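Talumex Bin-Picking Club: Two Student Operators Wanted for the Summer Build

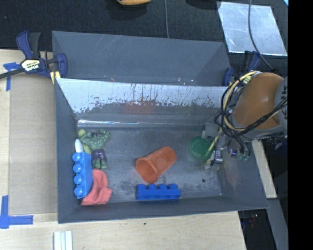

Posted 2021-06-06 by Tobiloba Uzor, club adviser

The Talumex club has two open seats for the summer, both with the sorting team. The job is to get a robot arm to pick things out of one bin and put them in the other, then to do it again until the log file is long enough to please the judges at the Drellutholm Student Challenge in February. If you think that sounds easy, please apply. We need the optimism.

Last year we entered with 2193 logged picks and finished ninth. The team that won had fewer picks and better notes, a fact I have brought up at every meeting since.

What you would be doing:

Loading the bin. Toy bricks, a plastic cup, an action figure, a bit of cloth. The cloth is the hard one. It has ended more promising careers in this club than calculus.

Watching the arm and writing down what it did. Please note the difference between this and writing down what you hoped it did.

Checking the clamps on the bin rim before every session. Then checking them again after somebody tells you they already checked.

Labeling footage in Baltach, our homemade annotation tool. It was written by a student who has since graduated and does not answer email. You will learn its moods.

Helping to rewrite the grasp planner. It currently has strong opinions about cups.

Who should apply:

Any enrolled student, any major. You don't need to know how to code on day one, though you should not be offended by the idea. Patience counts for a lot, and so does legible handwriting. If you have ever taken apart a printer and put it back together with parts left over, say so in your note and tell us where the parts went.

Hours are 9 a week, split over two afternoons in Room 2294 of the Nwosu Building. The elevator is a matter of luck. Long hair gets tied back, sleeves get rolled up, and no one reaches into the bin while the arm is powered. I will repeat this in person until you are tired of me.

Pay is the standard student hourly rate. There is also coffee, which we do not count as a benefit.

To apply, send a short note to Tobiloba Uzor at the club desk, Room 2294. Skip the résumé template. Tell us about something you tried to fix and how it went. Applicants will be asked to come in and run one short session with the current team. Bring closed-toe shoes.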